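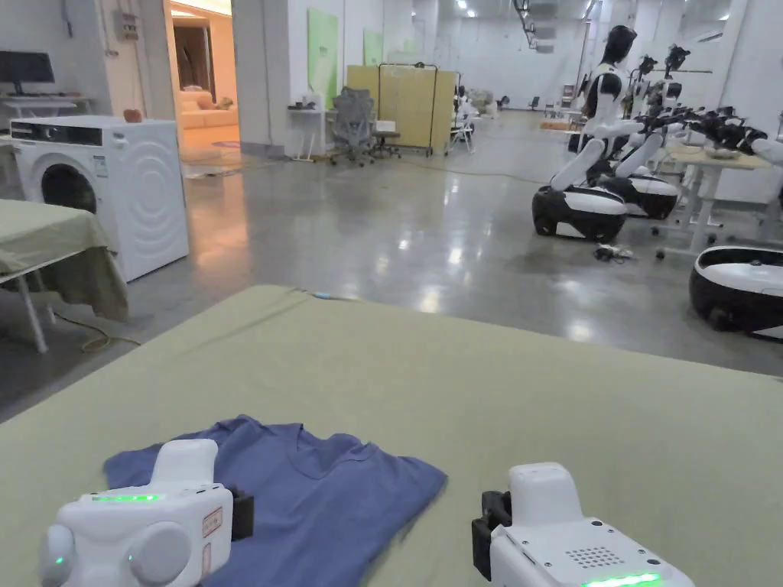
Folded blue T-shirt on the cloth-covered table, with the two hand-held grippers on either side.

Review: Duveleo hand-held gripper kit for recording folding demonstrations

Posted 3 Feb 2022 by Els Bosman

We bought the Duveleo kit to test one claim in the manual: that a folding policy can be trained from demonstrations made by hand, with no robot in the loop. You hold a gripper in each hand, do the task, and the motion of the grippers becomes the training data. I used the kit for most of a month with my colleague Hưng Hầu.

The grippers are white and rounded, with a green LED strip on each. Setup took one morning. The manual skips a step in the calibration section (you have to power the left unit first), and we lost an hour to that.

We recorded 718 shirt folds between us. Cotton T-shirts are the easy case. The fingers pick up a single layer at the hem well enough, but at the shoulder seam they tend to take two layers, and then the fold has to be started again. My wrists were tired after 48 folds in one sitting, so we kept sessions shorter than that.

Tracking is the best part. Of all those recordings we threw out 17 for lost tracking, nearly all of them from when one hand passed over the other. A plain cloth on the table didn't cause any trouble, which I had expected it to.

For training we used the Oddsson software, which reads the files directly. Hưng trained one policy on our folds only and a second on our folds plus the shared Betutero set, for a total of 1588 demonstrations. The first policy folded sleeves in cleanly and often missed the last fold at the hem. The second one was better at the hem and slower everywhere else. We think the slowness comes from the shared set, where people pause a lot between moves, but we haven't tested that yet.

Neither policy could start from a crumpled shirt. We only recorded shirts that had been laid out flat, so I don't count that against the kit.

Complaints: the grip force isn't recorded, the charging cables are too short, and the carry case has no room for the mounts. Dutness, the dealer we used, replaced a faulty trigger within the week.

I would buy it again for cloth work. For anything where you need to know how hard you are squeezing, look at something else. Towels are next for us, and Hưng wants to redo the sleeves at a slower pace.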